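Section 4. Setting up the Fillitz blood glucose meter

4.1 Before the first test

Charge the meter until the battery symbol stops flashing. The first charge takes longer than later ones. Do not run a test while the charger is plugged in.

1. Hold the power key until the Karndale logo shows.
2. Select your language with the arrow keys and press OK.
3. Set the time and date. Readings saved with the wrong time cannot be corrected afterward.
4. Choose the unit of measure your clinic uses. If you are not sure, ask before you go on.

Note: The meter stores 2,000 readings. When the memory is full, the oldest reading is deleted each time a new one is saved.

4.2 Running a control test

Run a control test when you open a new vial of strips, after a drop, or when a reading does not match how you feel.

1. Shake the control solution and throw away the first drop.
2. Insert a Tak strip with the printed side up.
3. Press the plus key until CTL appears.
4. Touch the tip of the strip to a fresh drop.
5. Compare the result with the range on the vial.

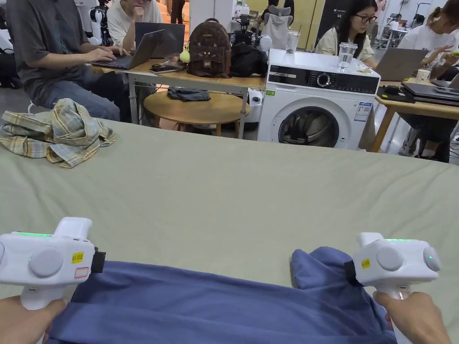 If the result is outside the range, repeat the test with a new strip. If the second result is also outside the range, stop using the meter and call Clakutstead Support.

Caution: Never put control solution on your finger. Do not change your insulin dose on the basis of a control result.

4.3 Pairing with the phone app

1. Turn on Bluetooth on the phone.
2. In the app, tap Add Meter.
3. On the meter, open Settings, then Pair.
4. Type the code shown on the meter into the app.

The app keeps 3,000 readings and syncs each time it is opened near the meter.

Note: Error 11 means the pairing code timed out. Go back to step 3. Error 707 means the meter software is out of date; see Section 9.

Revised May 2025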